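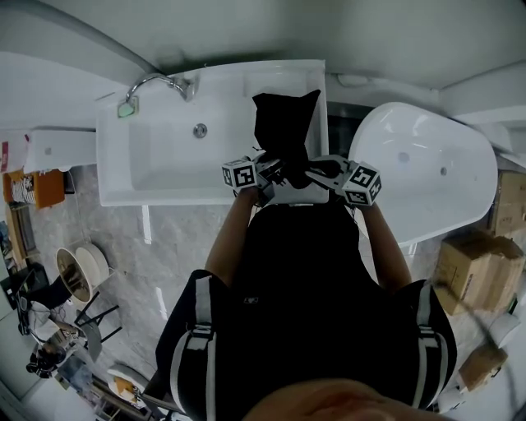
Digest 42, message 4

Subject: Re: hand grippers vs. remote control for cloth tasks

> We've now moved all our cloth work off the remote setup and onto
> hand-held grippers. Same task as before: pick up a small black cloth
> at the sink, lift it, put it back down on the counter. People get the
> hang of it in minutes. With the Tredeck arm and the leader handles it
> took most of a morning before anyone could do one clean lift. We have
> 400 takes already and I don't see why anybody would go back. The hands
> are faster, the motion looks natural, and you don't need the robot in
> the room at all. Pictures on the project page.

I looked at the pictures and read the write-up twice, and I'm still not sold.

I don't doubt that it's faster. Of course it's faster. You've taken away the slow part, and the slow part was the robot. My trouble is with the step where all those quick, natural takes are supposed to turn into something an arm can do, and your message goes straight past it.

Look at how a person stands at a sink. They lean. The back bends, the head comes forward over the basin, both forearms go out in front, and the gripper ends up wherever the whole body has put it. A fixed arm can't do any of that. If your Tredeck is bolted to a stand beside the counter, some share of those 400 takes will ask it for a wrist angle it can't reach, or for an elbow that goes through the faucet. Have you checked how many? We did this last December with a set of our own, on a simpler job (a folded towel on a flat table, no basin and nothing to bump into), and threw out 49 takes before we trained on anything. I would expect a sink to be worse.

Then there's the feel of it. When I hold cloth in a hand gripper I know right away if I have one layer or two, and I squeeze a bit more without thinking. None of that ends up in the recording. What you keep is where the jaws were and what the camera saw. With remote control I'm clumsy and slow, I agree, but I'm clumsy with exactly the same information the robot will have later. If I can do the lift through the arm, I know the arm can do the lift. I can't say that about a take made by hand.

I also think "people get the hang of it in minutes" hides something. They get the hang of it their own way. One person pinches a corner, another grabs the middle, a third scoops the thing up off the edge. On the remote rig everyone gets pushed toward the few moves that work. You may call that a limit, but it made for a very even set, and our first policy from it ran at all, which I can't say of the first one we made from hand takes.

The black cloth bothers me too. Your counter and basin are white and glossy, so the outline is easy enough, but folds in black cloth are close to invisible to a small camera.
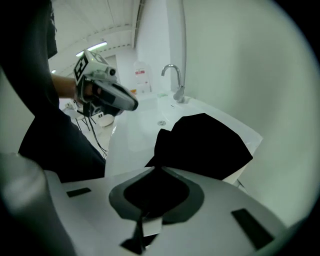

What would change my mind

1. A replay test. Take 42 of your hand takes, picked blind, and play them back on the real arm with no learning in between. Just the path. Tell us how many finish without a stop or a bump. The Ondgate people posted a script for this a while back and it still runs, though you have to fix the gripper width by hand.

2. The same people on both setups. Your comparison used a new crew for the hand grippers and the old crew for the arm. I'd like to see one crew do both, with half of them starting on each.

3. Cost of cleanup. Count the hours spent on takes where tracking dropped out or jumped. I know Hsiao markers are better than what we had, but a marker turned away from the camera is still a marker you can't read, and people turn their wrists a lot.

4. One other cloth. Something pale, or with a print, and thicker.

I'm not saying keep the leader handles forever. Ours are miserable. The left one has a sticky trigger and my shoulder hurts after an hour – if hand takes really carry over, I'll be glad to put them in a closet. But "it feels natural" is a fact about the person holding the tool, and the person isn't the one who has to do the job afterward.

One more thing, on the file format. The Eketti reader chokes on your sample takes because the jaw width comes in at a different rate than the pose. Is that on purpose? If you can export both at the same rate I'll run the replay test on our arm myself and post the numbers to the list, whichever way they go.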